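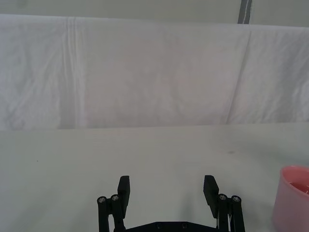 Wrist view, parallel gripper open, flat pads fitted.

Category: End Effectors / Comparisons and Trials
Posted 16 Aug 2020 by Sunee Khamphan

s_khamphan
Our laboratory is comparing two parallel grippers, the Prallura and the Nendodon, on light tableware. Each gripper performs the same pick with the same controller settings. The Prallura completed 499 of 700 attempts with flat pads. The Nendodon series is scheduled for October. Members are invited to comment on the method before that series begins.

quispe_integration
Thank you for posting the figures. Please state the closing force and whether it was held constant. A success count without the force setting is of limited use to other sites.

s_khamphan
Closing force was fixed at 6 N for the full series. Finger speed was also fixed.

o.tanasarn
I must disagree with the choice of pad. Flat pads meet a round cup along a narrow line, and a small error in wrist angle will turn the cup during the lift. Our group recorded 2485 picks on the Rulau fixture, and the pad profile affected the result more than the make of gripper did. I would recommend a shallow V-groove for both series.

quispe_integration
I do not share that view. A V-groove favors one range of diameters. If the purpose is to compare grippers, the flat pad is the fairer condition – provided that both units carry the same pad material.

o.tanasarn
The material is a fair point. It does not answer the question of wrist angle. Were the failures sorted by type?

s_khamphan
They were sorted into missed contact, slip during lift, and early release. Slip during lift was the largest group, which supports Ms. Tanasarn's concern to some extent. We will keep the flat pads for the main comparison and add a grooved set as a separate condition.

benchwork_admin
A note on the wrist camera. With the cloth backdrop and pale tabletop, please confirm that exposure is locked. Automatic exposure may shift when the arm moves, and the two series would then not be comparable.

s_khamphan
Exposure was not locked. This will be corrected, and the Prallura series will be repeated.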